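About Clolel

Clolel teaches robot hands to press buttons. We work out of one room in Mastville, and our best-known achievement is a failure.

In May a hand we had trained for Vergara was told to press green. It pressed green, kept pressing, and ignored the stop command for 7 seconds. Nothing broke except our confidence. Hạnh Vương, who runs testing, went through 2,437 logged presses and found 300 where the release signal had arrived late. We had filed them under "fine."

So now we test stopping before we test anything clever.

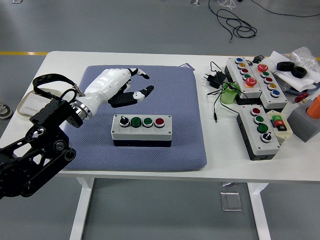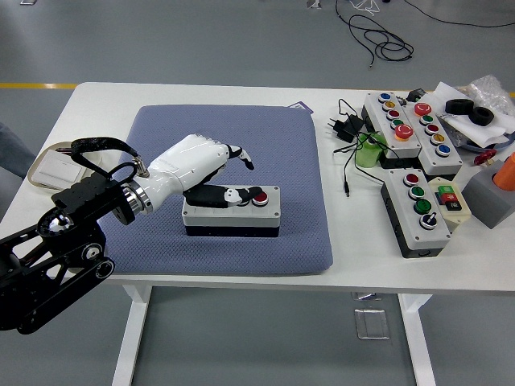
Button boxes and the hand, at the test table.

Every release gets 1,620 presses before it leaves the building, and Hạnh can veto any of them without giving a reason. She usually gives several. Brillmont joined as our second customer after reading the fault report, which we still send to anyone who asks.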